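March 27, 2024

Up before six to get the seed trays out of the spare room. The tomatoes are leggy again. I should have waited two weeks, as I say every year. Potted on 26 of them and gave the weakest ones to the compost.

Drove to Jardale for the dentist. New filling, lower left, and the bill was $515 after insurance. I had budgeted less. Sat in the car for a while with a numb jaw, then bought soup, bread and a bag of onions for the week. The road by Plestden is still down to one lane and I lost 30 minutes there both ways.

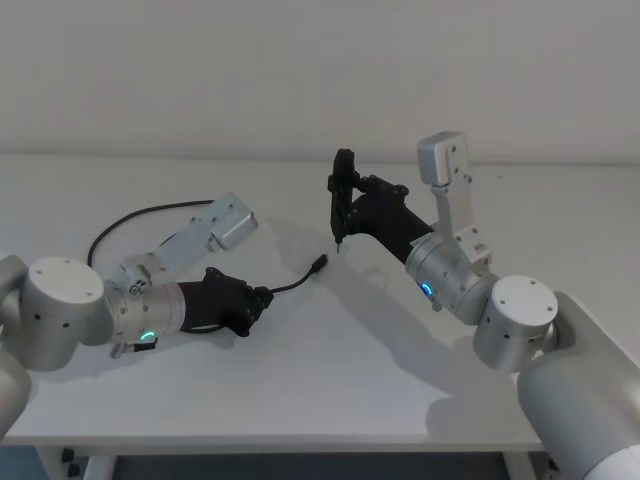
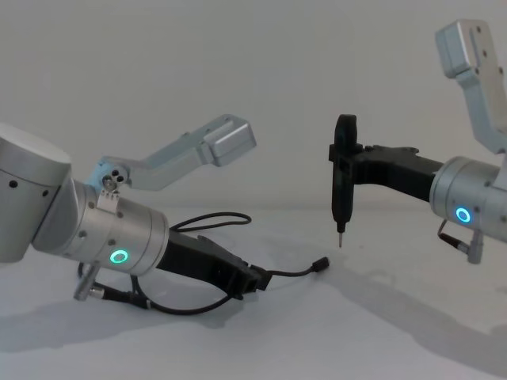 Two arms, white table, green light on the left one.

Tõnu Kazlauskienė called after lunch about the house in Rominstead. The seller wants to close in June and won't fix the gutters. Tõnu thinks I should take it anyway. I think the back wall is damp, and I want someone to look at it before I sign anything -- that was my position last week too. We left it there.

Soup for supper, eaten on the right side only. Read 3 chapters of the canal book and didn't take much in. The cat was sick on the stairs, not badly. I have to call the water company tomorrow about the meter and find the blue folder with the old survey in it. I think it is in the hall closet -- if not, it's still in a box from the last move.

Rain since eight. Left the bathroom window open and had to go back up to shut it.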